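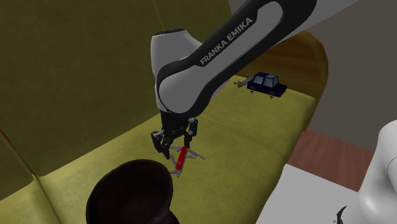 The long life of the sofa: how repair and reuse are changing the furniture trade

For most households, the sofa is the largest single piece of furniture ever bought, and often the one replaced with the least thought. It is chosen in a shop, delivered to the door and expected to serve until the seat sinks or the cover wears through. What happens to it afterwards has until recently received little attention from either the trade or the public.

That position is now changing. Local authorities have begun to look more closely at the cost of collecting bulky household waste, and upholstered seating takes up a large share of the space in every collection vehicle. A sofa combines timber, metal springs, foam, webbing and cloth, fixed together with staples and glue. Each material may be of use on its own. Separated by hand, however, they take more time than most waste sites can afford to give.

The town of Drivley offers a useful case. In May, its reuse centre published the results of a year-long study of the upholstered furniture brought to its gates. Of 1154 sofas and armchairs examined, a large number were found to have sound frames. In many of these, the only serious fault lay in the seat cushions, where the foam had lost its shape. The centre repaired 148 of the pieces in its own workshop and placed them with households in the district. The remainder were passed to other outlets, taken apart for materials or sent for disposal.

The study makes a plain recommendation. Cushion fillings should be treated as parts that wear out, in the same way as the tyres of a car, and should be replaced on their own. Where a cover closes with a zip and the cushion lifts away, the work can be completed in the home within an hour. Where the cushion is fixed to the frame, the whole piece must go to a workshop, and the cost of carriage alone may exceed the value of the repair.

Manufacturers have responded in different ways. Grarkden, which has made seating for the contract market for two generations, now supplies replacement foam for every model in its current range and keeps cutting patterns for those it has withdrawn. The firm reports that hotels and care homes were the first to make use of the service. Private customers followed more slowly, and many were unaware that a cushion could be ordered without the sofa to go with it.

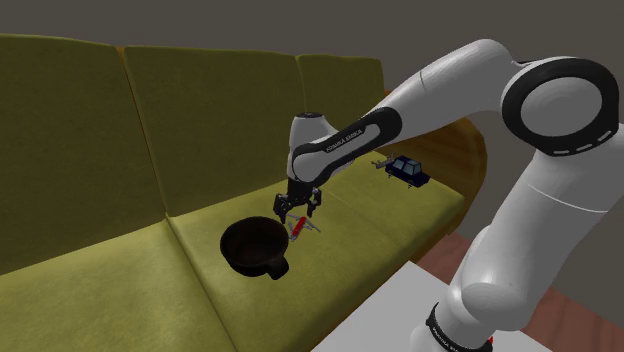
Cloth presents a harder question. A cover that has faded on one side cannot easily be matched, even where the original fabric remains in production, as dye lots vary from one year to the next. Oltex, a weaver of furnishing fabrics, has begun to set aside a short length from each lot so that later orders may be compared with it. The company advises owners to have all the seat covers renewed together and to leave the back and arms as they are, where these remain in good order. A slight difference in shade between seat and back is seldom found objectionable, and was common practice in older houses.

Care in daily use has a considerable effect on the life of any sofa. Loose cushions should be turned and changed about every few weeks, so that no one place carries all the wear. Dust and grit should be removed with a soft brush – a stiff one raises the surface of the cloth. Strong sunlight weakens most fibres, and a sofa that stands opposite a south-facing window will benefit from a lined curtain or a blind drawn at midday. Wooden parts should be kept away from radiators, which dry the joints and cause them to open.

Training remains a matter of concern. Upholstery is learned slowly, and the number of workshops able to take on a beginner has fallen. Lei, the training scheme attached to the Drivley centre, admits its learners for 2 years, of which the first is given over to stripping, webbing and the mending of frames. Learners progress to cutting and sewing only when they have shown that they can rebuild a seat from the base upwards. The scheme has received more applications than it has places, and its managers have asked the district council for the use of a second building.

A decision on the building is awaited. The centre has meanwhile extended its opening hours, and residents may now bring in loose cushions for measuring without an appointment.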